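Who asked for the small plates?

Posted in August, filed under Food and Grumbling

My neighbourhood lost its last ordinary restaurant over the winter. It had a laminated menu, a soup of the day that was the soup of every day, and a roast chicken dinner that came with two vegetables whether you wanted them or not. The new place in the same building is called Surkau, and when I sat down the server asked if I had dined with them before and whether I was familiar with the concept.

I am 71 years old. I have been eating dinner for most of that time and I felt I had a fair grip on the concept.

The concept, of course, was sharing. Everything comes out when it's ready, in whatever order the kitchen likes, and you are told to get "two or three each" by somebody who will be adding up the bill. We were a party of four. The carrots came in a serving of three. I would like to meet the person who thinks three carrots among four adults is a way to bring people closer together. My brother-in-law didn't eat one and has mentioned it since.

I've heard the case for all this and I don't buy much of it. The first argument is that you get to try more things. You do, in the sense that you get to try a forkful of them. By the time I have worked out whether I like the smoked trout, the trout is over. A full dinner gives you time to change your mind, and some of the best meals I've had were ones I was unsure about until halfway through.

The second argument is that sharing is sociable. Maybe it is among people who already know how each other eats. I went to Pendeo in the spring with some people from my old office, and the talk for the first half hour was entirely about who had had the flatbread and whether anybody wanted the last dumpling. Everybody wanted the last dumpling. It sat there going cold because we were all too well brought up, and then it was taken away.

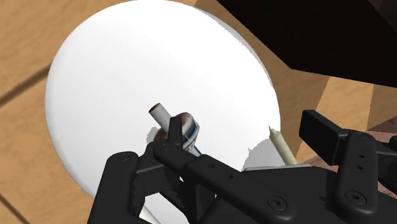

Then there's the money. I kept the bill from Surkau, and it came to $83 a head before tip, with one glass of wine apiece. I don't mind paying for good cooking, and rent in this city is no joke for anyone running a kitchen. What I mind is that the old menu told me what dinner cost. The new one tells me what a spoonful of beans costs and leaves me to guess how many spoonfuls make a dinner. I have yet to see anybody guess low.

Vendula Krajčí, who cooked at hotels for years and now teaches the trade at night, told me I had it wrong, and I'll give her side because she knows more than I do. She says small plates are kinder to a short-staffed kitchen. Nobody has to time four mains to land together, which is the hardest thing a line cook does, and if a dish sells out there are nine others. She also says people leave less food behind, though she admitted that was just from watching the bins.

Fine. I believe her about the timing. But look at what has happened there. A thing that makes life easier for the kitchen has been sold to me as a treat for the customer, in the same way that bagging my own groceries was once put to me as a convenience. If the sign said "we can't get cooks, so food will come out in bits", I would be quite understanding about it. I might even tip more.

I'm also told it's the way they eat in Spain. I have been to Spain, once, and what I remember is people having a snack with a drink, standing up, for not much money, and then going home to a proper supper. We seem to have brought back the snack and left the price and the supper behind.

I don't expect the fashion to last, though I said that about bar stools with no backs. For now there's still Denisari, out past the rail yard, where the cabbage rolls come six to an order and the plate is yours. The parking is terrible and the lights are too bright. I've booked for my birthday and I plan on ordering the soup as well, in my own bowl, with nobody else's spoon in it.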